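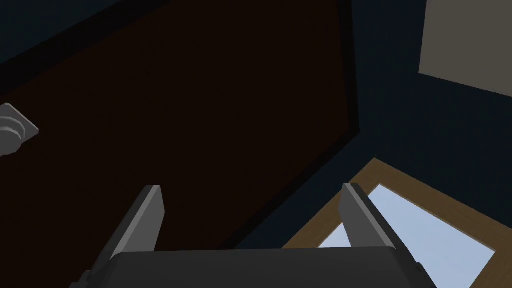
Ticket 560: mail from Kalska office arrives late
Status: waiting for customer

Since Saturday, messages to our Jostine mailbox come with a delay of 30 to 50 minutes. Outgoing mail is normal. I restarted the mail client and tried a second computer, same result.

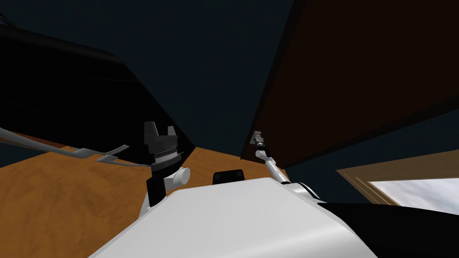
Reply from support: please check if the old forwarding rule to Marino is still active. A message can go around twice before it is delivered.

I found 3 rules, and one of them was the old one. I disabled it at 14:20. My test message came in one minute.
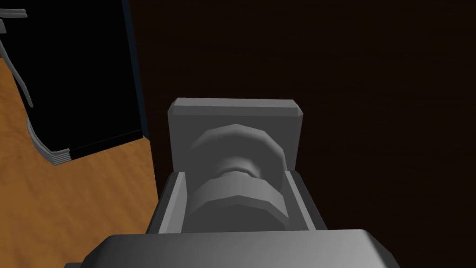
Last changed: Saturday, 16:05

The large attachments are still slow. I will test again from the Stuvora network and write the result in this ticket. Please do not close it yet.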